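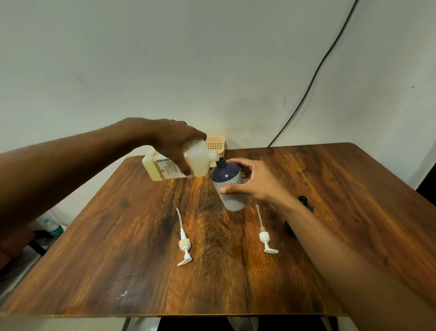

# bottle-refill / gripper + camera comparison set

Human reference half of the Demulico gripper trials. We wanted to know if the Zerness two-finger or the Doolan three-finger copes better with refilling and closing pump bottles, and you can't really judge that without footage of people doing it first. Two hands, ordinary table, head camera. The pour is the bit that kills both grippers: one hand has the jug tipped over the neck, the other steadies the bottle at the shoulder, and the pumps just lie on the table until wanted. Neither gripper likes a thin dip tube lying flat. More on that below.

Status: usable, not tidy. Last edit November 15, 2024, R. Matos.

## What's in it

- 632 clips, head view, human hands
- 200 arm runs with the Zerness
- 200 arm runs with the Doolan
- controller logs for the arm runs (Gorkoritz box, both grippers)

No wrist camera in the human clips. Arm runs have head + wrist. Don't mix them up in the loader, the folder names are nearly the same (sorry).

## Task stages

1. pour
2. pump in
3. collar tighten
4. put back in the basket

Stages are labelled per clip, not per frame. A clip can have two labels if the cut fell badly.

## Pump and collar

Most of the interest is here. Person holds the body low down with the left hand and works the top with the right. Easy for a person, horrid for the arm. The Zerness pads slip on a round collar once the thread starts to bite – we tried softer pads, they lasted 100 cycles and then tore. The Doolan holds the collar well but its third finger fouls the nozzle on every bottle where the nozzle sits low. Boonmee's fix was to come in from the back with the wrist turned. Works for the taller pumps only.

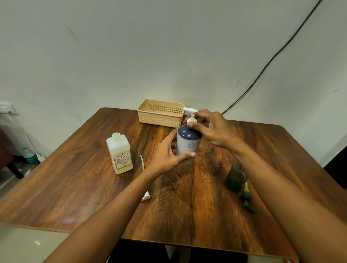 *Collar stage, head camera. Left hand low on the body, right hand on the pump head.*

Dip tubes are their own problem. Curved ones roll when the finger touches them and the arm then closes on nothing. The Gorkoritz controller reports this as a sucessful grasp because the width threshold is set too low out of the box. We raised it halfway through the Zerness runs, so the early logs are optimistic. Flag is `width_fix` in the log header, check it before you quote a success rate.

## Cameras

Head camera only for the human side, same mount height throughout. Forearms get in the way a lot in the collar stage and anything to the right of the bottle may be hidden. Motion blur on the forearms in some clips, left in. Small print on labels is mostly unreadable so don't plan on using this for text.

Glossy tabletop gives highlights. These upset the depth on the arm runs more than the translucent bottles did, which suprised us. Exposure was locked, we did not try a polariser. 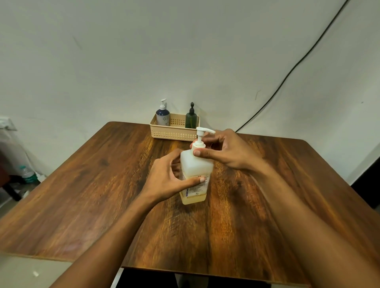

Which brings up the see-through plastic. Depth drops out on the side walls and comes back at the label, so the planner thinks the bottle is a floating label. The Doolan gets away with it as it closes in on the middle anyway. The Zerness needs the pose right to start with. We ended up feeding it the outline from the colour image and ignoring depth under the collar – ugly but fine.

## Which gripper then

For collars, Doolan. For tubes and getting bottles in and out of a basket, Zerness. We haven't tested either past 3000 cycles and the Doolan cable was already looking worn. Two arms with one of each is the plan for December, if the second controller turns up.

## Known faults

- stage 4 labels missing on part of the human set
- wrist camera clock drifts against the log, resync on first contact
- liquid level not recorded anywhere, should have been

---

**Comments**

**pvdl:** Is the outline script included or only the logs?

**Boonmee Kaewkla:** Only logs for now. Script needs a clean up, will push it.

**tinbath:** Same low width threshold on our Gorkoritz. Had us fooled for a fortnight. Did you change it in the config or on the box?

**Rodrigo Matos:** On the box. Config gets overwritten at restart.

**Related**

- Doolan finger pads, wear notes
- Wrist mount drawings, rev B
- Gorkoritz log format
- Basket pick and place, older set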